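The Bridge at Onstead, Again

Tuesday, July 9, 2019

I've been reading about the Onstead crossing all weekend and I can't stop! I wrote a little on it back in January, when all I had was one thin chapter. Now I have Ikonen's account, a fat old paperback with terrible maps (north is at the bottom on two of them), and it's wonderful.

So: 560 men on the near bank, cold, short of powder, and across the river close to twice that number. Captain Mavau had orders to wait for the guns from Prullell. He waited four days. On the fifth morning the fog came down and he sent 100 men over the weir in their socks, boots hung around their necks, so the stones wouldn't ring.

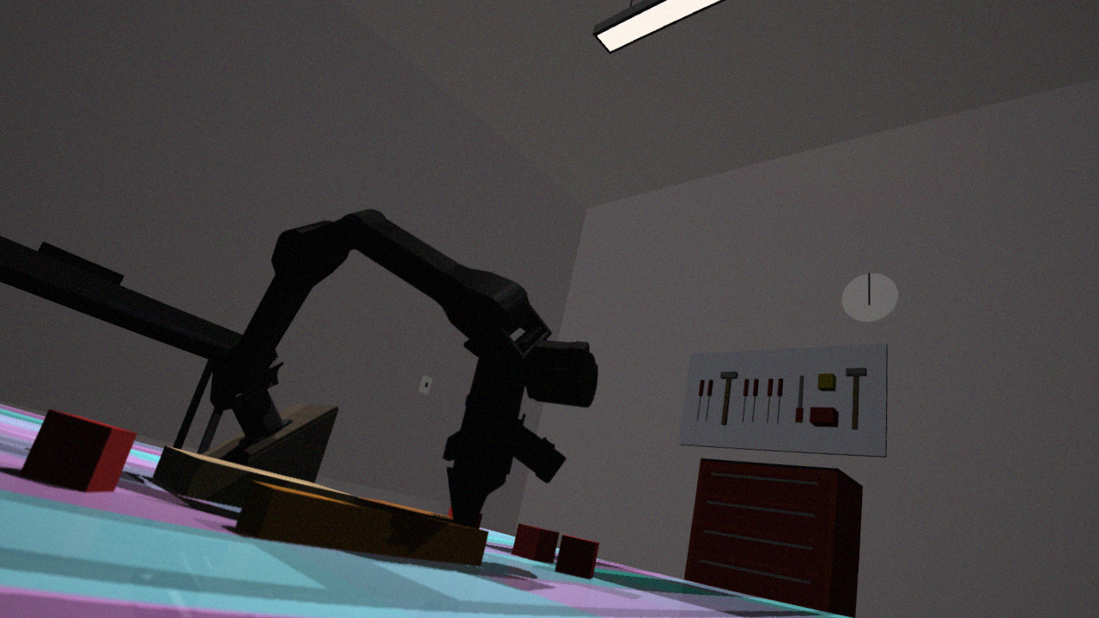
Arm and gripper over a patterned tabletop, computer rendering.

They held the mill until noon. Ikonen prints part of the miller's complaint about his flour, and it goes on for a page and a half. I loved every line of it.

Evangelia Raptis wrote to me that the weir is still there, under the newer one, and you can make it out in a dry summer. I so want to go! Next up is the retreat, once I sort out which road they took.

Filed under: Old Wars, Rivers, Reading Notes
Print this post | E-mail this to a friend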